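Marnstead Robotics Club
Minutes of the October meeting

1. Minutes of last meeting
Agreed, with one correction. The room deposit is £50, not £100.

2. Handling project
The hand-held gripper sessions have carried on in the main room. Members are working in pairs and alone, at the round table and on the floor.

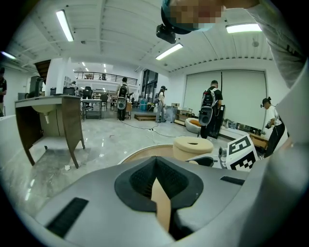 The target is 400 recordings before the Galbraith student day. Some 100 have been checked so far. Members are asked to keep the markers facing forwards and to say the task name before starting. Recordings without a task name will be left out of the count.

Soft items were discussed. Several members find them harder to grip than blocks and want more time on them. Agreed to add a second soft items session, starting at 5 pm.
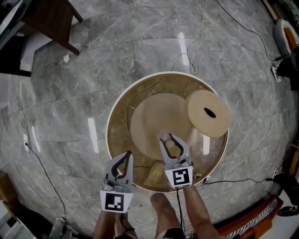

3. Stikis entry
The form for the Stikis competition has gone in. We are down for the sorting class only. The rules on cable length are still not clear and a question has been sent.

4. Visit to Tolley
Moved to the spring. Minibus to be rebooked.

5. Any other business
Spare finger pads are running low. A new set to be ordered from club funds.

Meeting closed 8.40 pm.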